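Home | About the Project | Reports | Get Involved | Contact

Walking for Mental Health: Student Project Report
Posted March 2020 by the Fleltbridge student project group

Background

Our group studied how a sponsored walk can be used to get people talking about stress, anxiety and low mood. The walk we planned goes from Fleltbridge to Barnedent, stopping overnight at Tovar. It is set for May. This report covers the planning stage and the survey we ran before choosing the route. The walk itself will be written up separately.

We picked a walk over an indoor event after looking at what other student groups had done. Talks on campus mostly drew people who were already interested in the subject. A walk passes through places where people have not signed up for anything, and it gives walkers a long stretch of time side by side, which some people find easier than sitting in a circle.

The survey

We handed out 500 paper forms at the library, the dining hall and the two bus stops nearest campus. The form had 5 questions and did not ask for a name. The question that got the longest answers was "What would make it easier to ask for help?" Many students wrote that they did not know where the counseling office was, or thought it was only for emergencies. Several said they would talk to a friend first but would not know what to say if a friend came to them.

The forms were typed up by hand, which took longer than we had allowed. Next time we would use an online form as well as paper, and we would test the wording on a small group first. Question 4 was read in two different ways and we left it out of the results.

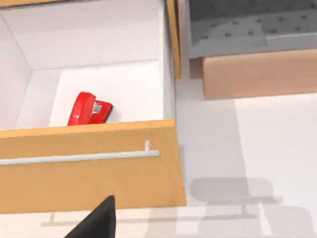
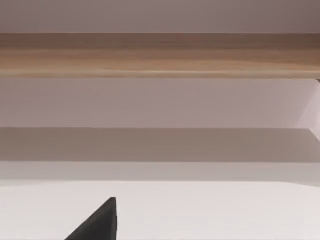 Planning the walk

The route follows the river path as far as Tovar and then the old county road. We walked the first section ourselves to check for shade, restrooms and places to stop. The road section has no sidewalk for the last part, so we asked for permission to use the farm track instead. We are still waiting for an answer.

There will be 2 workshops, one in Tovar and one at the end in Barnedent. Each covers how to listen, what not to promise, and where to send someone who needs more help than a friend can give. A trained counselor will lead both. Students will help with sign-in and handouts only.

Money

We raised $1,296 from a bake sale and a used book table. Most of it is set aside for printing, water and the hall in Tovar. The Dusside outdoor store is lending us safety vests. Anything left over goes to the campus peer support line.

Problems so far

Our first timeline was too tight. We also chose the route before we asked about the hall, and had to move the overnight stop by one day. Two of the handouts need to be rewritten in plainer language before they are printed.

Recent Reports
Sleep and Exam Season: What Students Told Us
Setting Up a Quiet Room on Campus
Peer Listening Training: First Term Notes
Dusside Park Walking Group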